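Workshop > Projects > Handheld Grippers > FAQ

Print this page | E-mail to a friend

Since the build notes for the Cimano grippers went up I've had the same handful of questions again and again, so they're all gathered on one page now. Keep them coming!

What is Cimano?
A pair of grippers you hold in your hands, one left and one right. You do a job with them yourself, the movements get recorded, and later a robot arm can learn from what you did. We build them at Ritside, our shared workshop, on Tuesday evenings. 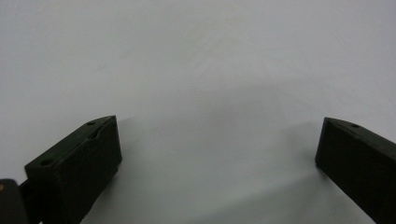 Christos Tzavaras

Do I need both?
No, start with one! You'll learn masses from a single gripper, and the second goes together far quicker.

Why are the fingers so chunky?
My first set was slim and rather elegant and it bent on anything heavier than a sponge. The block shape is dull to look at but I love how it grips. Each finger has a small hole near the tip and a larger one further back, so check both are clear before you put anything together.

How long does a finger take to print?
On our machine, 105 minutes. Slow it down if your corners lift.

Could I go wireless?
Someone at Briem (the other workshop, over the river) is trying it and I can't wait to see how they get on. Ours have a cable each. Let it hang in a loop by your arm and you soon forget it.

What should I practise on?
Boxes! Clear plastic ones are brilliant and maddening in equal measure, as the walls are thin and you keep misjudging where they start. Put a big pale sheet over the table first and give yourself plenty of elbow room.
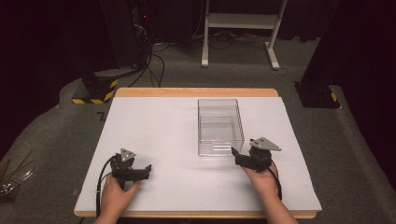
Both grippers at the table, with the clear box on the sheet.

How many goes does it need?
More than you'd like. I did 60 in one evening and was very pleased with myself, then read that the Fevlow notes suggest 2000. We're on 1109 and still enjoying it (mostly).

Can I come and have a try?
Please do! The next open evening is in March.

Filed under: Robots & Making, Member Builds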